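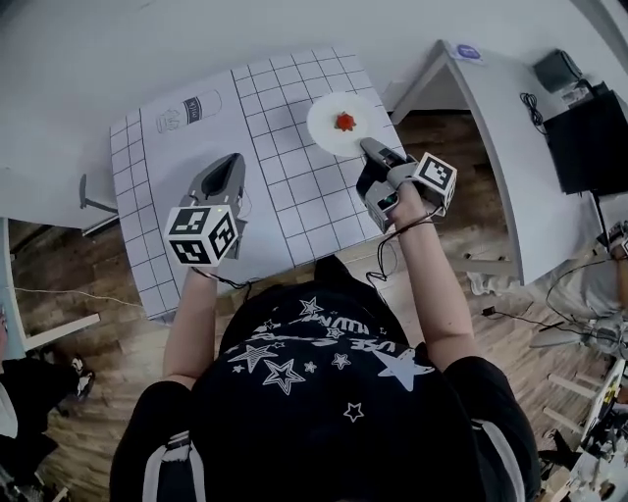 One reader of the first edition wrote to us that she had washed her hands before every meal since childhood, and had never once been told how long it should take. Her letter is the reason why Chapter 6 now begins with time and water, and leaves the microbes for section 6.2.

Chapter 6
Clean Hands, Clean Plates

In this chapter you will learn how illness travels from hands to food, how a household can break this path, and why the habits of a whole village matter more than the habits of one person.

In May, the health office of Ketetti visited 145 homes in the valley between Irnmont and Preda. In most of them there was soap. It was kept, however, beside the bath or in the laundry room, and the kitchen had only a tap. People rinsed their fingers quickly before cooking and believed this was enough. Water alone removes the dust that we can see – the grease which holds bacteria stays on the skin.

The families who moved a piece of soap to the kitchen changed their custom within 7 weeks. They did not receive any lesson. We shall come back to this result in section 6.4, where it is compared with the campaign in Fakham, which used posters and a school song and had a much weaker effect.

Before you read further, write down every moment of yesterday when you touched food. Mark the moments when you had washed your hands first. Keep the list, you will need it for the exercises at the end of the chapter.

6.1 How long is long enough?

Soap needs time to loosen grease from the skin. The places most often forgotten are the thumbs, the backs of the hands and the skin under the nails.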